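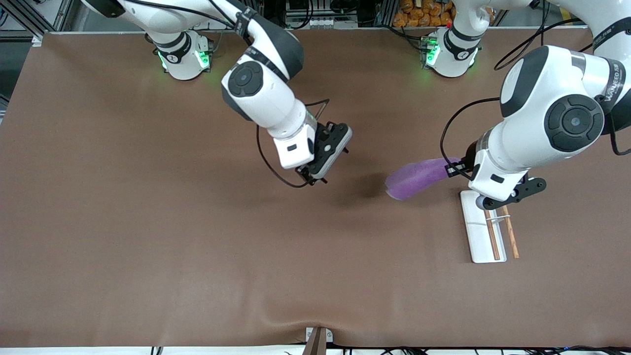 Lesezeit: 2 Minuten

Grundlagen der Lagerhaltung
Skript zu Einheit 8 – Bestellpunkt und Sicherheitsbestand
Dozentin: Shirley Melnyk

8.1 Begriffe
Der Meldebestand s ist der Bestand, bei dessen Erreichen eine Bestellung ausgelöst wird. Er setzt sich zusammen aus dem erwarteten Verbrauch während der Wiederbeschaffungszeit und dem Sicherheitsbestand:

s = d · L + SB

d = mittlerer Verbrauch pro Tag
L = Wiederbeschaffungszeit in Tagen
SB = Sicherheitsbestand

Maßgeblich ist der disponible Bestand, also Lagerbestand plus offene Bestellungen minus Reservierungen. Wird nur der körperliche Bestand geprüft, kommt es bei langen Lieferzeiten zu Doppelbestellungen.

8.2 Rechenbeispiel Flornora
Die Gärtnerei Flornora verbraucht 15 Säcke Substrat pro Tag. Der Lieferant Akov liefert nach 8 Tagen. Als Sicherheitsbestand wird der Verbrauch von 2 Tagen angesetzt.

SB = 15 · 2 = 30 Säcke
s = 15 · 8 + 30 = 150 Säcke

Die Bestellung erfolgt bei einem disponiblen Bestand von 150 Säcken. Trifft die Lieferung planmäßig ein, liegen zu diesem Zeitpunkt noch 30 Säcke im Lager.

8.3 Schwankender Verbrauch
Der pauschale Ansatz aus 8.2 ist nur bei gleichmäßigem Verbrauch vertretbar. Bei normalverteiltem Tagesverbrauch mit Standardabweichung σ und fester Lieferzeit gilt:

SB = z · σ · √L

Der Faktor z ergibt sich aus dem gewünschten Servicegrad – gemeint ist hier der α-Servicegrad, bezogen auf den Bestellzyklus. Die Tagesverbräuche werden als unabhängig angenommen. Saisonware erfüllt diese Annahme in der Regel nicht, siehe Fallstudie Fortin (Einheit 9).

Zur Übung: Aufgabenblatt Avus, Teil 2. Abgabe im Oktober.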